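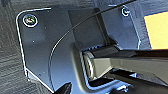

Cable routing is what one reader of the build log would change first on the Plorero arm: a line that crosses a pivot should get its slack on the side away from the bend, the reader wrote in a comment, or the jacket wears through within a season.

The builders at the Havent shared workshop have taken the point and put it on the list for the next revision, due in December. The current one, revision 6, has a dark gray metal bracket with a pivot joint set in a notch and a long arm running out from it. A thin black cable passes over the face of the bracket — the stretch the comment was about.

Plorero is a benchtop arm meant to sort small hardware into trays. It was started at home in Jireš and moved to the workshop when the drill press there became free in the evenings. Revision 6 replaced a printed bracket that flexed under load. The log gives the bracket change as 35 grams added and puts the play at the end of the arm at a third of the earlier value.

The longest test so far ended at 1427 cycles, when a set screw backed out of a motor coupling. Threadlocker has been applied and the test will be repeated before the cable is moved, so that the two changes can be judged separately.

Drawings for revision 7 will be posted on the Ellau parts board. The control code stays as it is, apart from a slower return stroke. The workshop bench is open to members from 6 p.m.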